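Call for participants: does decluttering do anything?

Dikholm Household Study, second round

Posted 2018-03-03

We are looking for people who have too much stuff, people who have the right amount of stuff, and people who are sick of being told which of the two they are.

For a good ten years the advice has been the same. Clear your cupboards and you will sleep better, argue less, save money and find your keys. There are books on it, and courses, and people who will come to your house and charge by the hour to hold up your jumpers one at a time. We have read a lot of this material. Very little of it says how anyone knows. When a source is given, it is usually another book of the same kind, or a survey put out by somebody who sells shelves.

Our first round did not settle the matter either. We had 3,147 replies to a postal questionnaire, and the people who said they had recently cleared out their homes also said they felt calmer. That was reported in two local papers as proof. It is nothing of the sort. People who have just given up a bank holiday to empty a loft are likely to say it was worth it, and people who are having a calm year are more likely to get round to the loft. We said so at the time, on page 11 of the report, and it was left out of both articles.

So we are doing it again, more slowly, with visits.

What we are asking you to do

The study begins in April. We need 300 households within reach of our Dikholm office. Each will be put by lot into one of two groups. The first group will clear one room of the house, following a plan we give you, with help from one of our visitors if you want it. The second group will leave that same room alone until the study is over. You can't choose your group and we can't choose it for you. Please think about this before you write to us. In the first round of calls a fair number of people were keen until they heard they might be asked to do nothing.

Both groups will:

Keep a short diary (a few lines in the evening, and we mean a few).
Note down anything you buy for the home, with the price.
Note down anything you lose and have to look for.
Let a visitor come to see the room at the start and at the end.
Fill in the same questionnaire twice.

We will not ask you whether your possessions make you happy. We tried that question and the answers were useless.

Who can take part

You need to be over 18 and living in your home for the whole of the study. Renters are welcome, and so are people in shared houses, provided everyone who uses the room agrees. You don't need to be untidy. We have had some trouble on this point: the people who offer themselves for a study like this tend to be either very tidy or very worried, and we would like to hear from the large number in between who don't think about it much.

Please don't apply if you are about to move house, if you have builders in, or if you work as a professional organiser. We have nothing against the last group but you can see the difficulty.

If sorting through belongings is distressing for you, or if you are dealing with the things of someone who has died, this is probably the wrong study. Ring Rattana Rungrueang at the office first and talk it over with her. She will be frank about what the visits involve.

What you get

A single payment at the end, in cash or by bank transfer. The amount is in the information sheet and is the same for both groups. It will not make you rich. Travel costs are covered if you would like to come in and meet us before signing anything.

You will also get your own diary back, and a copy of the results, whatever they turn out to be. If we find no difference between the groups we will print that in the same size of type.

We can't offer you a tidier home. Half of you will have been told to leave the room as it is, and the other half may well fill it up again. Gun-woo Um, who ran the visits last time, thinks most people will. Hwa-young Pyo, who does our sums, won't guess.

On boxes, tubs and other containers

The commonest question at our open evening was whether we supply storage. We don't. Storage is one of the things we are most doubtful about. A great deal of the advice comes down to buying containers and putting what you own inside them, after which you own the same things plus the containers. That may still help, for all we know. See-through ones are said to be better than solid ones, and again we have found no decent test of it.

If you have such things already you may use them. If you buy any during the study, write them in the diary with everything else.

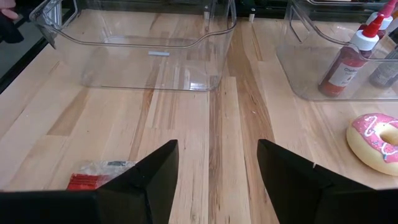 A clear plastic bin with nothing in it yet. Please don't buy any specially.

Who is paying for this

You should ask this of every study, so we will answer before you do. The money comes from the Nastero Fund, which gives small grants for research on everyday life and has no say in what we print. We were also approached by Ovo, a seller of home storage, and by Jin, which makes a tidying app. Both offered help in return for early sight of the findings. We turned both down. If you are contacted by anyone claiming to take part in this study on behalf of a shop or an app, they are not from us and we would like to know.

What happens to your information

Diaries are stored under a number, with your name kept in a separate file. Visitors do not open drawers or cupboards unless you ask them to, and they don't pass comment. Two readers will go through each diary without being told which group it came from, though we admit they may be able to work it out.

You can leave at any point without giving a reason. If you leave, we would be glad to know which week you stopped, but you needn't tell us that either.

How to apply

Write to Kyung-hwa Tak at the Dikholm Household Study with your name, your postcode, how many people live with you and which room you have in mind. Please don't send photographs of the room, or an apology for it. We will send out the information sheet and a consent form, and someone will ring to go through them with you.

Complaints about the study go to Bảo Ninh, who does not work on it. His details are on the back of the information sheet.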